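How to find out who first lived in your part of town

Quick version of what I do. Works for Plamthorpe and Veswood, should work for most places with a county office and a half decent library. Give yourself a weekend. Two if the office is slow.

What you need

Pencil (most archives won't allow pens)
Notebook
Phone, charged
Change for the copier
A current street map you don't mind scribbling on

Step 1. Pick a small area

Don't do the whole town. Pick a few blocks. I started with the streets between the old rope works and the river in Plamthorpe, what people call the Pluser. No sign anywhere says Pluser. It's on one church map and in the mouths of everybody over sixty.

Draw a line round your blocks on the map. Stick to it.

Step 2. Write down the names

Walk it. Street names, alley names, names over doors, dates cut in stone. Names on old shop fronts if there's paint left. Take photos of all of it, you will not remeber which corner was which.

Watch for:
streets that change name halfway
numbers that skip
a lane wider than it needs to be (often an old cart road or a filled-in ditch)
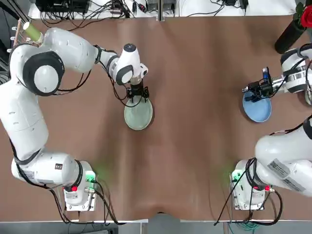 Green plate, brown table.

Step 3. Library first, then the office

Local history shelf. Ask at the desk, the good stuff is usually in a back room. Ask for town directories, oldest first. They list people by street, with trade. Go to your blocks, copy every surname and what they did.

I got 145 surnames out of one directory. Took all morning. Don't try to sort them yet, just copy. Copy the spelling exactly as printed, even if it looks wrong. Spellings move around a lot and you want every version.

Then parish registers. Baptisms and marriages often give where the parents came from. Burials less so. If the handwriting is bad, look for a word you know on the same page and use it to learn the letters.

Step 4. Land records

County office. Bring ID. Ask for the deed index, grantor and grantee both. Look up the surnames from step 3 and work backward till they run out. The earliest deed for a lot usually mentions who had it before, or says what the ground was. Pasture, marsh, orchard.

Check closing times before you go. Ours shuts for the whole of December. 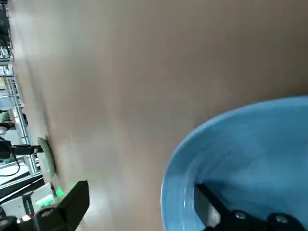

Veswood, 2020-06-27

Same method, smaller place. Veswood has 11 streets and no directory at all before the railroad, so skip that part of step 3 and go right to the registers. They're in a cabinet at the library, ask for the key.

Main thing I found: the lower end was settled before the hill, not after. The plaque by the bridge says the other way round. Deeds are clear on it, the lower lots are already being resold when the first hill lots get sold. Don't trust plaques. Read them, write them down, then check.

Also El-Sayed Lane. Everyone told me it was named for a shop. Could be, but the lane has the name in a deed before there's any shop listed. So, still open. Put a question mark in the notebook and move on.
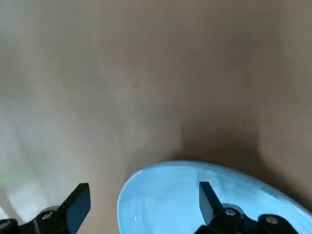 Step 5. Put it on the map

Lay tracing paper over your street map. One sheet per period. Mark each lot you have a name for, and a color for where the family came from if you know it. Leave the rest blank. Please leave it blank, don't guess, you'll forget later it was a guess.

Two sheets is plenty to start. Flip between them and the moves show up pretty fast. Who came first, who bought next door to a cousin, when the trades changed over.

Step 6. Talk to people

Last, not first. If you go in with names you get much better answers. Bring the map, people like pointing at it. Ask what they called a place, not what it's called. Write down who told you and the day.

If somebody has old letters or photos, don't borrow. Photograph them their and hand them straight back.

Step 7. Leave a copy

Type it up, sources at the bottom, page numbers too. Give one to the library. Keep the tracing sheets flat, folded ones tear along the crease.

Will add the list of register call numbers when I've typed them in.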